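Skarkix: gripper control on a clear bag
Project report, perception and control group
Apr 24, 2018

What we set out to do: get the arm to pick at thin plastic without the planner giving up. Rigid boxes were done back in November. Bags are a diffrent problem. Depth comes back full of holes, so the old pipeline (segment, fit box, grasp center) has nothing to fit.

Setup in short. Catterall is the planner we inherited, mostly left alone. Emness is our perception node, new this term. Skarkix sits between them and decides when to close the gripper. All of it in Python except the trajectory part, which we didn't touch.

Emness first. Dropped depth completely for the plastic and went to color only. Small network, trained on 3,535 labeled frames, labels by hand (slow – do not recommend). Output is a mask plus a "ridge" score, meaning how likely a pixel is on a fold that sticks up. Folds are what the gripper can get hold of.
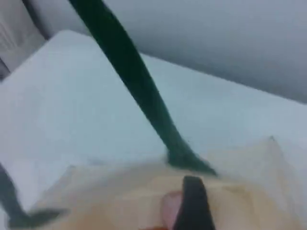 Photo: Skarkix project, wrist view

A crumpled translucent sheet on a white surface, with the black gripper finger coming in from the bottom. Motion blur is a real problem for the ridge score, edges smear and the score drops. Fix was dumb but ok: skip any frame where joint speed is above a limit, hold the last good mask. Also the warm colors next to the finger, the pink one mainly, got put in the plastic mask by early versions. Added a color check after the network.

Control side. State machine with 4 states: approach, settle, close, lift. Settle was added late. Before that the close command went out on old masks, 2 frames behind, and the target was already wrong. Timestamps are now checked in Skarkix and stale masks get thrown out.

Tooling. Logs go through Jateo, our replay script. Loads a run, steps it frame by frame, shows mask and state side by side. Took over a week to write. Should of been done first.

Still open:
Plastic on white, low contrast, mask flickers
Catterall replans from scratch after every stale mask, slow
No force feedback in close, only position
17 tests in the repo, none cover the lift state

Next up is the replanning, then a config file for the speed limit – right now it's hard coded in two places.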